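The Hangate Ferry

The letter from Hangate came on 12th December. It said the ferry would stop running in June and that my father's pension would be reduced by 65 pounds a month. He read it standing up, then put it under the bread bin with the others.
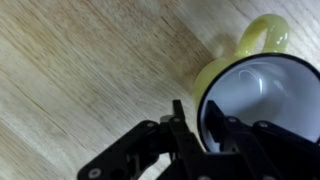 Two: The Office

I went to see them for him. The woman at the desk typed in his name and told me he had made 3,681 crossings.

"Is that all?" I said.

"It's only since they started keeping records."

She gave me a form and a pen that didn't work. I borrowed another from the man behind me, filled in both sides and signed for my father, as he'd told me to.
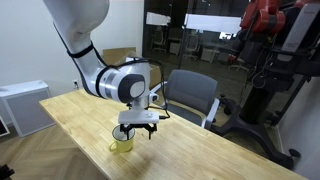
A yellow mug on the long table.

On the bus home I worked out what he would have left. He had 300 in the post office and the boat money, which was 700, but my brother had asked for that in the summer and I didn't know if he'd had it.

My father was in the yard, painting the oars. I told him the form was in. He asked if they'd been polite and I said they had.

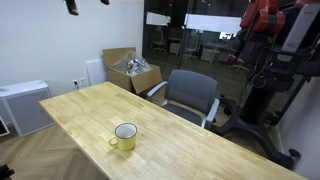

Hadi Haddad said over the wall that the ferry would run for years yet, because they had said the same thing when he was a boy. My father went on painting. Then he asked Hadi if he wanted the boat.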